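Questions fréquentes sur le démontage des vieilles tours de bureau, mises à jour le 2024-06-02. Les réponses sont celles de l'atelier de Starico ; elles n'engagent ni les fabricants ni les gens qui vendent des vis sur internet.

## Est-ce que ça vaut la peine de démonter une tour de cet âge ?

Souvent moins qu'on ne l'espère. On nous apporte des machines de bureau avec l'idée qu'il y a « de l'or dedans ». Il y en a des traces, et personne dans notre atelier ne sait les extraire sans y perdre de l'argent. Ce qui se récupère, c'est de la pièce : un disque en état, une alimentation, parfois un processeur. Sur les 34 tours passées en août dernier, 8 sont reparties en service. Le reste a été trié.

## Par quoi commencer ?

Par débrancher le câble secteur, puis appuyer quelques secondes sur le bouton de mise en marche. Ensuite on couche la tour, panneau latéral vers le haut, et on retire ce panneau. Les tutoriels qui réclament un tapis spécial, trois pinces et une lampe frontale cherchent surtout à vous vendre le tapis. Une table stable et un tournevis cruciforme correct suffisent pour la plupart des boîtiers de bureau.

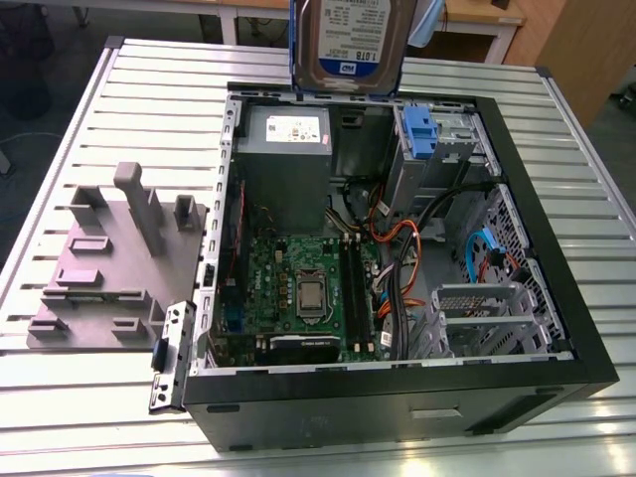 *Tour ouverte, processeur en place sans dissipateur ; disque de 1 To posé contre le bord du boîtier.*

## Faut-il un bracelet antistatique ?

On va se faire gronder, mais nous n'en portons pas tous. Toucher la tôle du châssis avant de toucher une carte est une habitude qui ne coûte rien. Le bracelet est utile à condition d'être relié à quelque chose, et la moitié de ceux qu'on voit pendent dans le vide. Si vous en avez un, branchez-le. Si vous n'en avez pas, évitez au moins le pull en laine sur moquette.

## Les loquets bleus, on tire ou on pousse ?

Les deux réponses circulent, et les deux ont cassé du plastique. Sur les boîtiers Dell que nous voyons, le bleu signale une pièce prévue pour être manipulée sans outil, en tout cas en théorie. Regardez d'abord de quel côté le loquet a du jeu. S'il résiste, c'est qu'une vis ou un câble retient encore quelque chose. Forcer fonctionne une fois.

Pour les disques, l'ordre compte : on débranche le câble de données, puis l'alimentation, et seulement après on sort le tiroir.
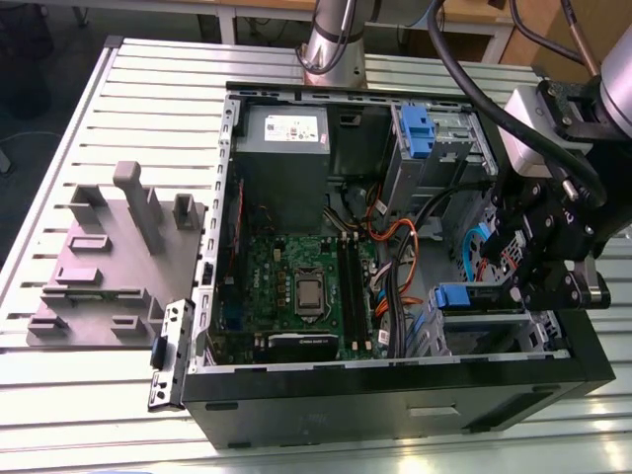 Les connecteurs SATA ont parfois une petite languette métallique qu'il faut presser. On tire sur la fiche, jamais sur le fil. Nous avons une boîte entière de câbles arrachés par des gens pressés, et on ne les répare pas.

## Comment retirer le processeur sans abîmer le support ?

On dégage le levier, on ouvre le cadre, on soulève bien à la verticale. La pâte thermique séchée peut coller le processeur au dissipateur et tout emporter d'un coup, surtout sur une machine restée longtemps au placard. Faire tourner l'ordinateur quelques minutes avant de l'éteindre et de le débrancher aide un peu, quand il démarre encore. On ne pose pas les doigts dans le support vide : selon le modèle, les contacts y sont très fins et se redressent mal. La notice de tri de Flerkotum affirme qu'on peut les redresser « facilement » avec une aiguille. Nous demandons à voir.

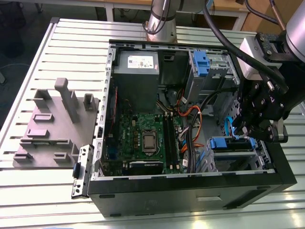

Abou Jaoude nous écrit que l'aiguille marche très bien, à condition d'avoir une loupe et une heure devant soi, et que nous jetons trop vite les cartes mères. C'est possible. Une heure par carte, pour une carte que personne ne réclame, nous laisse tièdes.

## Peut-on ouvrir l'alimentation ?

Non. Les condensateurs peuvent garder une charge après le débranchement, et il n'y a rien là-dedans qui mérite le risque. Elle se dépose entière, avec son faisceau.

## Les données du disque sont-elles effacées quand on formate ?

Un formatage rapide n'efface pas grand-chose. Le logiciel Honanon promet un effacement « définitif » en 10 minutes, quel que soit le disque ; sur un disque mécanique de 1 To, nous n'y croyons pas une seconde. Comptez plusieurs heures pour une réécriture complète, ou faites détruire le disque.

## Dois-je tout enlever avant de vous déposer la tour ?

Surtout pas. Gardez le disque si vous y tenez et laissez le reste monté, avec les équerres et les caches s'ils se sont détachés. Un boîtier complet se trie plus vite qu'un sac de pièces sans nom.

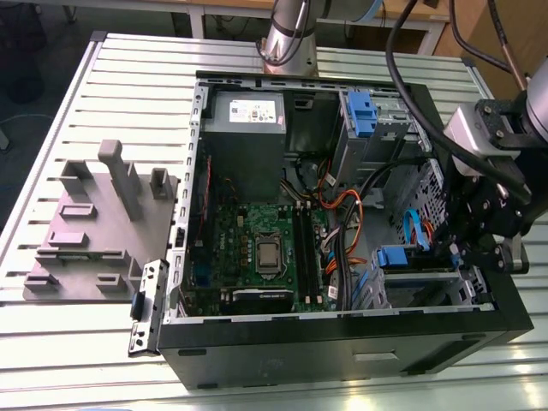
*Boîtier Dell ouvert, barrettes mémoire absentes ou non, on regarde toujours les deux emplacements à droite du processeur.*

## Reprenez-vous les écrans ?

Non, ni les imprimantes, même « presque neuves ».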